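# Unit 6: Grasp Loss on Long-Handled Objects

Lab notes, R. Rätsep. Read before the fault analysis session.

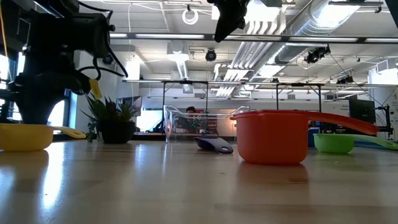
The fault covered in this unit is a slip that the controller does not report. The gripper closes on a handle, the width reading settles, the lift begins, and the cup rotates out of the fingers. The log shows a completed pick. The arm then carries out the place motion with nothing in the gripper, or with a cup hanging at an angle the planner knows nothing about.

## 6.1 The December run

The Sumano test set was run for 240 picks on measuring cups. The controller logged 17 failed grasps. Kaja Grigaitė reviewed the recordings and found further slips that had been logged as successes. Two of these ended with the cup pressed into the tabletop during the place motion, and the second tripped the joint torque limit and stopped the arm.

The protective stop worked as designed. The fault lies earlier in the sequence.

## 6.2 Cause

A measuring cup held by the end of its handle has its center of mass well outside the finger pads. Gravity produces a moment about the grasp axis, and friction over a small contact patch has to resist it. Raising the grip force helps only up to the point where the pads begin to deform and the handle squirms.

The success check made this worse. It read finger width once, 200 ms after closing. A handle that is still rotating can hold nearly constant width, so the check passed.

Contributing factors:

- Grasp point chosen at the handle tip, to keep the fingers clear of neighboring cups
- Sloped handles treated as horizontal in the pose estimate
- Glare and reflections on a glossy table, which shifted the estimated handle edge
- No second check after the lift

The third item was first blamed for the whole fault. Rerunning the set with the blinds down reduced the pose error but did not remove the slips.

## 6.3 Changes made

1. Grasp point moved toward the cup body wherever clearance allows.
2. Width and wrist torque sampled throughout the lift -- a drift in either one aborts the pick.
3. Place motion blocked until the post-lift check passes.
4. Downward speed reduced near the table.

After an abort, do not reach in to straighten a cup while the arm is enabled. Press the stop, wait for the brakes, then enter. An aborted pick leaves the arm powered and the retry timer running.

## 6.4 For the session

Bring a free-body diagram of a cup held at the handle tip, with the friction moment marked. Estimate the pad friction needed to hold it level. State which log channel would have shown the slip first.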